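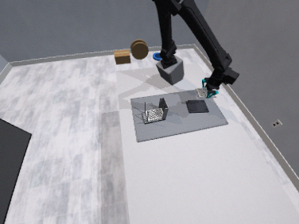 Panel Transitions in the Print and Scroll Editions of Pradow
Student project report
Author: Lorne Robichaud

1. Background

Pradow is a horror comic first drawn for the printed page and later recut for phones. The print edition is published by Kwiatkowski. The scroll edition appears on the reading app Pikis, where each chapter is a single vertical strip. The story is the same in both: a ferry crew is stranded in the harbor town of Ristport while the dead come up from the tidal flats.

The recut involved no new drawing. Panels were separated, resized and stacked, and the space between them was reset by hand. The project examines what the recut did to the pacing of the story, using the type of transition between panels and the size of the gutter as measures.

2. Material

The sample covers 300 print pages and the matching chapters of the scroll edition. Covers, chapter title pages and the author's notes were left out. After these cuts, the print sample held 2257 panels. Inset panels were coded as separate panels when they had a closed border. Insets without a border were treated as part of the panel behind them.

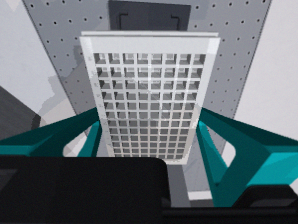
Borderless panels caused most of the disagreement during coding. In the flooding chapters the artist lets the water run across the gutter, and it is not always clear where one panel stops. The rule adopted was to look for a change in viewpoint. If the viewpoint stayed fixed, the area was coded as one panel.

3. Method

Each transition was assigned to one of the following types: moment to moment, action to action, subject to subject, or scene to scene. Two coders worked separately and compared sheets at the end of each chapter. Where they differed, the earlier chapters were checked for a similar case and the same code was used.

Gutter size in the scroll edition was measured as a share of screen height on one phone model. Print gutters were measured from flat scans. The two measures cannot be compared directly, so each gutter was ranked within its own edition.
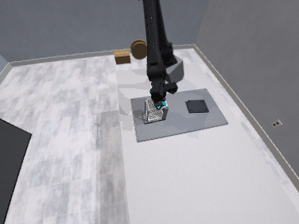
Why was reading time not measured as well? Pikis does not give outside users access to its reading data, and a timed reading test would have needed a group of readers who had seen neither edition.

4. Results

Scene changes in print fall mostly at the page turn. In the scroll edition the same changes are marked by a long black gutter – in the later chapters it fills more than the full screen. Moment-to-moment transitions were the type most often altered. A print row showing a hand on a door latch, for instance, becomes a stack with widening gaps, so the door opens more slowly than it does in the book.
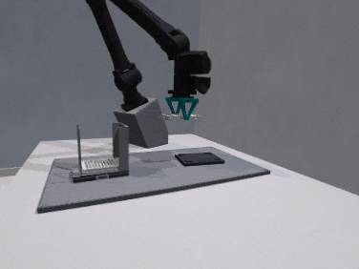

Robot arm with teal two-finger gripper, simulated view.

Action-to-action transitions changed little. Fight pages lose their diagonal panel borders in the recut, but the order of panels is kept and the gutters stay narrow.

Double-page spreads were handled in two ways. Some were turned on their side, and others were split into parts and read from top to bottom. The view of Ristport from the breakwater is split, and the lighthouse and the crowd below it are no longer seen together.

5. Limits

Only one title was studied. Color was not coded, although the scroll edition is darker in the night chapters and this may affect how gutters are perceived. The ranking method also hides the difference between a long gutter and a very long one.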